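Rarnwood Papers > Manipulation Workshop > Full Text > Section 5

5. What Went Wrong: The Phantom Grasp Fault

I've been putting off writing this section, because it's the one where we look a bit silly, but Abla Khasawneh (who runs the Salameh bench with me) talked me into giving it real space. So here goes! Of the 2000 pick attempts we logged with the Sinow controller, 335 ended in what we came to call a phantom grasp. The arm goes down, the fingers shut on nothing, the controller decides it is holding the target, and the whole thing carries on to the drop point as happy as can be. No alarm, no retry, no entry in the error log. We found the first one on a Saturday, reading through the drop records over lunch, and I spent the afternoon sure that somebody had mixed up the run folders.

5.1 Where the fault comes from

The Sinow controller picks a grasp point in two passes. A coarse pass marks any patch that differs from the background by more than a set amount, and a fine pass is supposed to throw out the patches that have no edge around them. Our trouble was in the second pass. We had turned its edge threshold way down early in the project to help with pale, low objects, and it had been letting through almost anything with a change in brightness, shade included. Figure 4 gives the wrist view over the stretch of table we used for the check, and the heat map from the fine pass is in the supplement for anyone who wants to stare at it as long as we did.

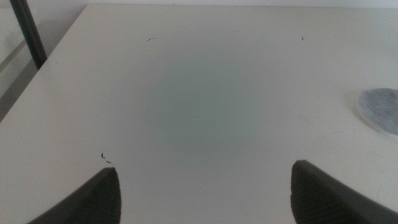

Our first guess was dirt, and we lost most of March to it. Abla wiped tables, I swapped table covers, and we both got pretty grumpy about hair. The fault didn't care. What finally moved us along was plotting the bad grasp points against brightness instead of against position, and seeing them bunch up in soft, dim areas like the gray-green patch in the middle of the tabletop in Figure 4, with no sharp outline and nothing sitting in it. A speckled pad at the right side of the view has a perfectly good rim, and you'd think any sane ranking would put it first. Ours scored by area once the edge test was passed, so a big blurry shadow could beat a small real thing every time. That's a design mistake and it was mine.

There was a second piece to it, and this is the part that worries me more. After closing, the controller checks finger width and motor current to decide whether it has something. The width check was skipped for thin targets (I'd added that exception for Dumport, our set of flat household items), and the current check turned out to be reading a value left over from the previous cycle. If the last pick had been good, the next one was called good too. You can see how that would go: one solid pick, then a string of empty ones, all marked as wins. The longest string in our logs was 3, and I'm thankful it wasn't longer.

5.2 Why we count it as a safety matter

A gripper with nothing in it sounds harmless, and for a while we treated it that way. The catch is that the Sinow controller changes its travel limits once it thinks it's loaded. It takes a lower path and it stops looking for obstacles inside its own carry zone, on the idea that whatever it sees there is the thing it's carrying. So a phantom grasp gives you an arm moving low over the table, partly blind, past objects it hasn't touched.
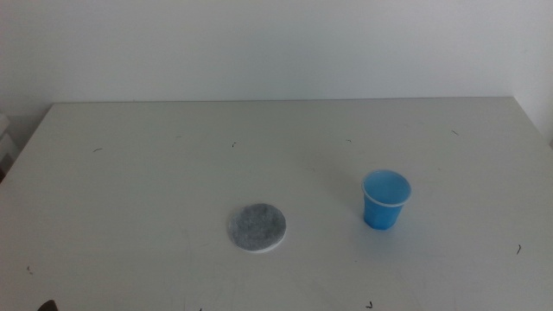 We now hold the arm at the high path until both checks pass with fresh readings, and that slows each cycle down a little, which I can live with. Object height is what decides how bad the old behavior could be. A flat gray pad lying on the table is no great worry under a low sweep, but an upright blue cup a short way off is just the sort of thing the loaded path ignores, and an open cup in a kitchen may well have something in it. Abla's rule, which I've come around to, is that any tall neighbor should block the low path no matter what the controller believes about its own fingers. We've written it in as a hard limit.

With the edge threshold put back, the stale current reading cleared at the start of every cycle, and the thin-target exception gone, we ran another 981 attempts and logged no phantom grasps. I wouldn't read too much into that number. We kept the same room and the same lamps, and shade is a fussy thing that changes with both. The pale objects are also harder to pick again, so the old problem is back on my desk, and we return to it in Section 6.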